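How does a robot know where the cup is?

Reach out and pick up a cup. You probably did it without thinking. Your eyes found the cup, your brain worked out how far away it was, and your hand opened to the right size on the way there.

A robot arm has to do the same jobs, and each job is done by a piece of software. Software is a set of instructions that a computer follows. At Vusbridge, a team led by Kamil Ondrejka writes software for robot arms that pick things up. They try it out first inside a computer, in a made-up room called a simulation. The team calls its made-up room Imley.

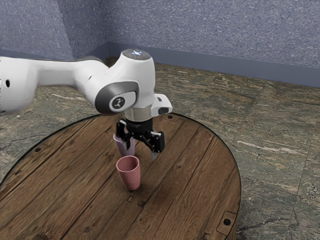 A robot arm over the table in Imley. Its two fingers are open.

Nothing in Imley can be smashed. If the arm knocks a cup over, the team presses a key and the cup is back where it started. The computer can also run 300 tries while everyone is at lunch.

Job one: finding the cup

The first part of the software is called perception. Its job is to turn a picture into facts.

To a computer, a picture is only a long list of numbers. Each number says how bright or what colour one tiny dot is. The software looks for groups of dots that belong together. A patch of pink with a curved edge might be a cup. A patch of brown with thin lines running through it is more likely to be the table.

Two cups standing close together make this harder. One may hide part of the other, so the software has to decide where the first cup stops and the second one begins. A difference in colour helps.

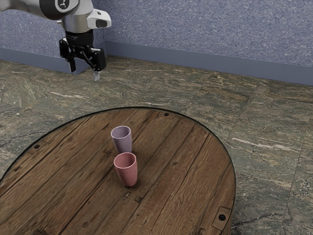
Once the software has found both cups, it has to be told which one to pick up. The team types in an instruction such as "pick up the purple cup". The software matches the word "purple" to one of the patches it found and works out how far away that patch is.

Job two: choosing a path

The next part is called planning. The planner looks for a way to move the arm from where it is now to where it needs to be. It must not bump the table, and it must not bump the other cup.

The planner makes up lots of possible paths and checks them one at a time. For one cup it may check 3,000 of them. Most are thrown away. From the ones that are left, it picks a short, smooth one.

Job three: moving

The last part is called control. It sends a message to each motor in the arm, telling it how far to turn and how fast. Then it checks whether the motor did as it was told. If a joint has turned a little too far, control turns it back. It does this again and again, many times in the time it takes you to blink. 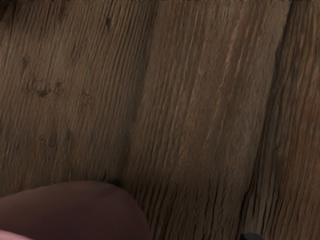

Flerken, Issue 3, page 2

Some robots have a camera close to their fingers. When the fingers are near the table, a camera like this sees a small piece of wood in great detail and not much else. That is useful for the last little bit of a move, but no good for finding a cup on the other side of the table. Software often uses more than one view for this reason. A view from further back shows where things are, and a close view shows where the fingertips are.

Try it yourself

You need a friend, a plastic cup and a scarf. Tie the scarf over your friend's eyes and put the cup on a table. Now tell your friend how to pick it up. You can only use short instructions, such as "left a bit", "down", "stop" and "close your hand".

Write down the instructions that worked. Move the cup to a new place and read out the same list. Does your friend still find it?

Words to know

Simulation: a made-up place inside a computer where things can be tested.
Perception: turning pictures into facts.
Planning: choosing how to move.
Control: making the motors follow the plan.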